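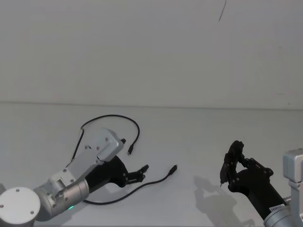

Chinyere Haruna has sold cables for long enough to have opinions about them, and she doesn't believe in most of the products meant to tidy them up.

"People come in wanting a system," she says. "What they've got is one lead on a desk and it's annoying them."

Her shop, Zundier, stocks the Bolari desk kit anyway. It costs $81 and comes with clips, sleeves and a tray that screws in under the tabletop. I asked if it works. She took a while to answer.

"It works the day you put it in. Then you get a new monitor, and you're on your back under the desk undoing 30 little ties. I've had four kits returned since April – all of them opened."

I put this to Nicanor Sandoval, who fits out offices and swears by the kit. He did a floor of desks for a client last year and billed $2,720 for the cabling alone. Plain white tops, grey walls, nothing showing. He said the staff love it. I asked whether he'd been back to check.

"Not as such," he said. "But they'd have rung if there was a problem."

Haruna laughed when I passed that on. Her own method is a strip of hook-and-loop tape cut to length, and a cable no longer than it has to be. She reckons most of the mess she hears about is a two-metre lead doing a half-metre job, with the spare length looping over whatever else is on the desk.

And the coiling trick that's all over the internet, over and under, over and under?

"Good for stage crews. Try it with a thin black lead that's been folded in a box for a year. It goes back to whatever colour of crooked it was before."

Sandoval still recommends the tray.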